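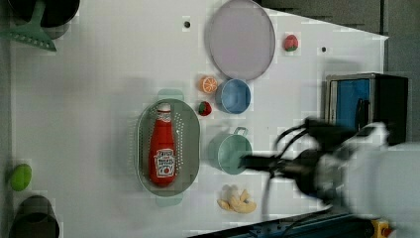

Threads > Open days > Bralomel

1/ Spent the afternoon at the Bralomel open day in Trutcombe. The invitation promised "a kitchen that runs itself". I was shown a toy kitchen on a white table. Posts as I get them typed up.

2/ The demo is Kokex's. One arm, one black gripper, and a tableful of play food: bananas, strawberries, half an orange, a ketchup bottle lying in a colander. The job on the sheet was "tidy the table".

3/ Ruxandra Ardeleanu ran it for Kokex and was good company, I'll say that. She took questions from the back row and didn't dodge the first few.

4/ I asked how long a full tidy takes. 9 minutes, on a good run. My niece does it in less, and she complains the whole way through.

5/ We watched two runs. In the first it went for the teal pot by the rim, let go, went again and got it. People clapped. I've dropped plenty of pots and have yet to get a round of applause.

6/ Second run was cleaner, fair play. Same items in much the same places though. I asked if I could move the strawberries somewhere awkward. "After the break." After the break there was a talk.

7/ The talk had a slide saying 107 successful tidies. Out of how many? Ruxandra said she'd have to check. Not her slide, she said, it came from Jitaru, who do their marketing. So why put it up?

8/ Somebody asked about real food. Wet lettuce, a greasy pan, a bottle with the lid half on. Answer: "on the plan". No date given. The last open day was in May and I'm told it was on the plan then too.

9/ To be fair to them, the arm was quieter than I expected and it stopped the moment she hit the button. I'd happily see that part again.

10/ What I'd want next time: let visitors set the table, and put the misses on the slide next to the hits. 20 of us in the room, any one of us could have kept a tally.

11/ Tea was decent. Parking was not. Ruxandra has my email for the missing number and I'll add it here if it comes.

Posted 8 June 2021

More from this author
Two hours in a queue for a self-driving shuttle
The Trutcombe car park machines, again
Robot lawnmowers: a grumble

Contact | Back to top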